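Search this book
Reading time: 11 minutes

Chapter 2
Whose Job Is the Tidying?

There's a chore in every home that never makes it onto the list on the fridge, and it's the one I'd like to begin with. Somebody comes in with the shopping, or empties a suitcase, or finally tackles the bathroom drawer, and for the rest of the evening there's a drift of small things that belong somewhere else. Putting them somewhere else is hardly work at all. You do it while you're talking, or while the kettle boils, and if I stopped you in the hallway afterwards you'd have trouble telling me what you'd picked up.

When I ask a new class in September which household jobs a machine should be doing by now, this one comes up early, usually just after the dishes and well before anything to do with the toilet. It seems so modest! A washing machine handles water, heat, timing and a spinning drum, and it has done so in ordinary laundries for generations. Surely picking up a hair tie and dropping it in a box is easier than that?

Well, let's look at a hair tie.

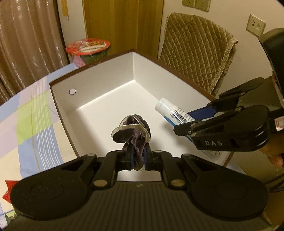 Figure 2.1 A velvet scrunchie held between two gripper fingers, over an open box.

A scrunchie is a lovely thing to start with, and I'd encourage you to find one and keep it beside you for this chapter. Put it down on the table ten times and it will make ten different shapes. It has no top or bottom to speak of. Squeeze it and it gets smaller, and keeps getting smaller, so that a machine waiting to feel something solid between its fingers may wait a good while. The one in the figure has a ruffle of thin, see-through fabric along its edge, and that brings in a second difficulty, as cameras tend to be poor judges of where a see-through thing stops.

The toothpaste in the same box is another matter. A tube is stiff at the cap, flat at the crimp and something in between along the middle, and how stiff it is depends on how much has been squeezed out. You and I adjust our grip on the way down without giving it a thought. A program has to get that adjustment from somewhere, and much of the second half of this chapter is about where.

Washing machines, to be fair to them, have an enormous advantage. We bring the work to the machine, we shut the door, and inside that drum everything is as the designers expected. I call this a closed chore. Tidying is an open chore: the machine has to come out to the work, and the work is wherever the family left it. Keep these two terms handy, as we'll use them right through to the chapter on shop floors – where, as you'll see, the stock shelves at the back are closer to a drum than you might suppose, and the returns counter isn't close at all.

Now for the full spread, or at least a fair helping of one. 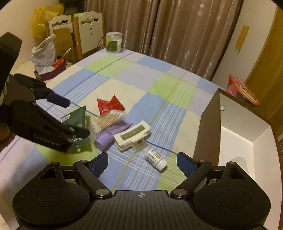 Figure 2.2 Packets, a squeeze tube, cotton swabs and a small bottle on a checked cloth, with a box alongside.

Before reading on, take a minute with Figure 2.2 and decide what you'd pick up first. Most of my students go for the small bottle, and I think they're right to. It's lying by itself, it looks firm, and it has a shape you can get hold of from nearly any side. Very few choose the purple tube, and when I ask why, they tell me the bag of swabs is lying over it. That's a piece of planning, done in a glance. Lift the tube first and the bag comes too, or slides off, or tips, and now you have a new problem that you made yourself.

Clear plastic deserves a grumble of its own. We look straight through the bag to the swabs and still know perfectly well that the bag is there. Teaching a machine to hold both ideas at once has kept a good many clever people up late, and we'll come back to it with the Avby sorting trials in Chapter 14.

So, can machines do this chore yet? My answer is a friendly "partly", and I'm sorry it isn't tidier. Single objects, well spaced, on a surface the machine has met before: often, yes. A heap of mixed bits in a strange room, at the pace of a tired parent: I wouldn't sell the laundry basket. The Kastano exercises that follow use a list of 500 common household objects, and you'll be asked to sort them by how they behave when held, leaving aside what they're for. It's a peculiar way to see your own bathroom cupboard, and it does rather stay with you.

Key terms for this chapter: closed chore, open chore, deformable object, occlusion, grasp order.

Reader comments

valtaver_reader
Did the scrunchie thing with my Year 9s and we lost half the lesson to it. Worth it. Could the object list be made printable?

Lie
I'd have gone for the red packet first, personally. Shiny but it's right there.

tea_and_torque, 15/06/2026
Enjoyed this, though I reckon "open chore" needs a proper definition in a box. I had to scroll back up for it.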